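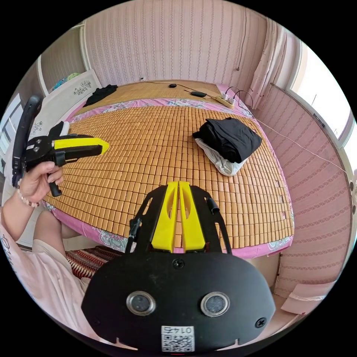
想带孩子去机器人开放日,现场能看到什么?

发帖人:Marichka Semeniuk
版块:本地活动 / 科技
发布于 2025年7月28日

Nollton 那边的机器人实验室10月要办开放日,宣传页上写着“可亲手体验数据采集”,我一看就心动了!孩子九岁,平时拆玩具拆得飞起,我自己是做会计的,对机器人一窍不通。想问问去过的朋友:现场到底演示些什么?小孩能不能上手?是不是得提前预约?还有,宣传页里说的“手持夹爪”是干什么用的,跟工厂里那种大机械臂是一回事吗?先谢谢大家啦。

Dušan Krasniqi 的回答

上一届我从开门待到关门,太值得去了!

先说夹爪。跟大机械臂不是一回事,它没有手臂,人就是手臂。你握着手柄,用两片手指去夹东西、叠东西,它把你的动作和夹爪“看到”的画面一起记下来,之后拿去训练机器人。我试的是叠T恤,两手各拿一个,头几下笨得要命,袖子老是滑走,叠到第三件忽然就顺了,那一刻真的很开心。旁边有位大叔叠得又快又平,工作人员都跑过来看。

当天的安排我记得是这样:上午在大厅讲解,讲得不深,孩子听得懂;中午前后分组体验,每组12个人,轮到自己大概要等一会儿;下午是机械臂演示,用的是他们自己的 Lorell 平台,把毛巾从筐里拿出来摊平再对折。有一次毛巾角没夹住,它停了停又重新去夹,全场小朋友一起喊加油,气氛特别好。讲解员说这一个动作背后用了1,000段人手示范,我听完再看那条毛巾,感觉完全不一样了。

九岁应该没问题。去年我前面就有个差不多大的小姑娘,手小,握手柄有点吃力,工作人员在旁边托着,她照样叠完了一件。建议穿轻便点,别戴太长的手链或者宽袖子,容易勾到。

预约是要的,体验名额和入场是分开的两张单子,别只填了入场那张(我朋友就是这样,只能站在旁边看)。

补充:有人私信问停车。门口车位很少,停到 Prarken 广场再走过去比较省心。

Gillespie Hepburn 的回答

去过,还行。人多,124路公交直达。午饭自己带,里面只有一台卖饮料的机器。

Wumpini Kyei 的回答

楼上 Dušan 说得很全,我补充几点,我在体验区帮过2次忙。

孩子最容易犯的毛病是动作太快。夹衣服的时候慢慢合拢,夹稳了再抬,两只手别撞在一起。还有就是别用手掌捂住夹爪正面,镜头被挡住,那一段就白录了。这些现场都会教,但是人一多,讲得就快,先在家跟孩子说一遍会从容很多。

在家也可以提前玩:拿两把厨房用的食品夹,把一件旧T恤铺在床上,试试不用手指把它叠好。我家俩孩子玩了一晚上,笑得停不下来,第二天到了现场上手特别快!

要是孩子爱问问题,演示结束以后别急着走,工程师一般会留下来聊。去年有个小朋友问“机器人叠错了会不会难过”,那位工程师蹲下来跟他聊了好半天,后来还让他按了一次启动键。

Marichka Semeniuk 的回复

太感谢了!食品夹已经翻出来了,今晚就试。体验名额那张单子也填好了,等确认邮件中。Wumpini,如果你10月还去帮忙,我们到时候去找你打招呼!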